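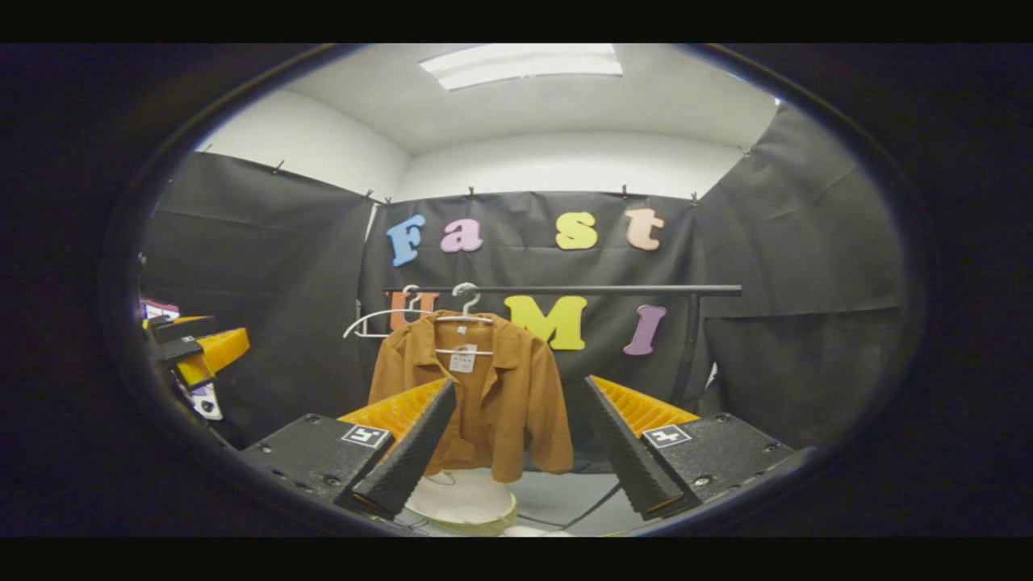 Brown button-up on a white hanger, with an empty one next to it on the rail.

Hi, and thanks for clicking through to this page! I'm Faisal Sial, and I run Zitstead, a small secondhand clothing shop that mostly does jackets. Shirts too, when I find good ones, and a few wool coats once December comes along, but jackets are the thing I get up for in the morning.

I started with one rail in my spare room and 10 jackets I'd talked a friend into selling me. They sold, so I bought more, and pretty soon you couldn't open the closet in there without something landing on your head. Five years later we've got a proper storefront on Stelter Street, a stock room in the back, and room on the floor for 80 pieces at a time. I could squeeze in a lot more than that. I've tried it, and people just give up — if you have to fight to get a sleeve free, you're not going to look at the coat it belongs to.

So the first thing to know about us is that we hang everything with space around it. A jacket on a crowded rail picks up creases across the shoulders and the collar gets mashed flat, and then I'm the one standing there with the steamer. I like to see the whole front, collar to hem, before I decide what a piece needs. Sometimes it needs a button. Sometimes it needs a long weekend on a hanger and nothing else. (My favorite kind!)

I'm a bit of a bore about hangers, I'll admit. We use plain ones on the floor and the wide padded kind in the stock room for anything heavy. Wire hangers go straight in the recycling bin the minute they come through the door. If you take one thing home from this page, please let it be that one.

As for where the clothes come from, some are bought from people who bring them in, some come from estate sales, and a good few come from Hakano, a warehouse outlet across the county that lets me dig through their unsold stock twice a year. Those last ones often still have their tags on. I leave the old tags where they are and put our own price on the back of the hanger, because half the fun is seeing where a thing has been. 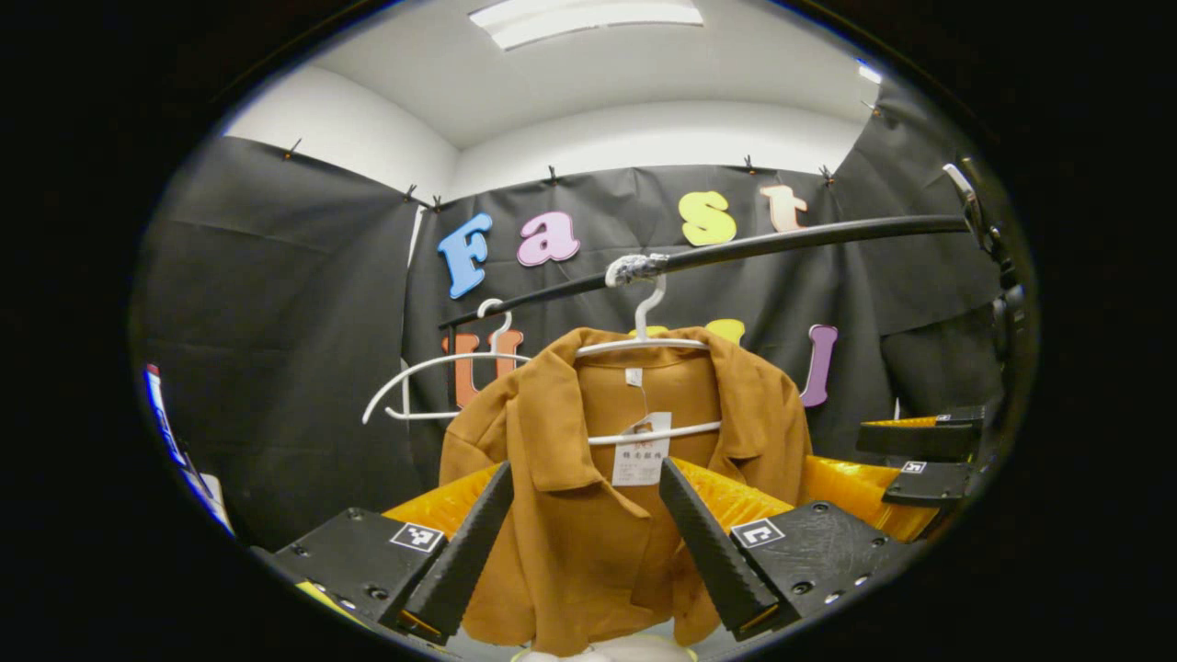

Do you take the original tags off before you sell a jacket?
We leave them on unless you ask us to remove them, and we'll snip them off at the counter for free.

Repairs happen at the big table by the back window, and most of them are done by Butt, who has been sewing since long before I knew what a seam allowance was. Butt does linings, pockets, cuffs, the works. Zippers too, though with a certain amount of muttering. If you've bought something from us and a button pops, bring it back in and we'll sew on another while you wait. I keep a tin of 700 spare buttons under the register (yes, I counted them one slow afternoon) and we can usually get pretty close to a match.

Colors! People ask me about colors a lot. I buy what I'd want to wear, so you'll find plenty of brown, rust, camel and mustard in here, and not so much black. Warm browns go with jeans, they go with gray pants, they hide a coffee drip. I keep a small run of navy for the folks who roll their eyes at me over this.

We rearrange the whole floor every season, and the next changeover is 26th January. We'll be closed that day while we strip the rails, wipe them down and bring the spring weights out front. The day after is a great time to stop by, if you like first pick.

If you've got jackets to sell, bring them in clean and on hangers if you can, and empty the pockets first. I've handed back house keys, a passport and one very old sandwich. Come say hello, try on more than you meant to, and stay as long as you want — there's a chair by the mirror for whoever came along with you.

Contact us | Zitstead, Stelter Street | © Zitstead. All rights reserved. | Back to top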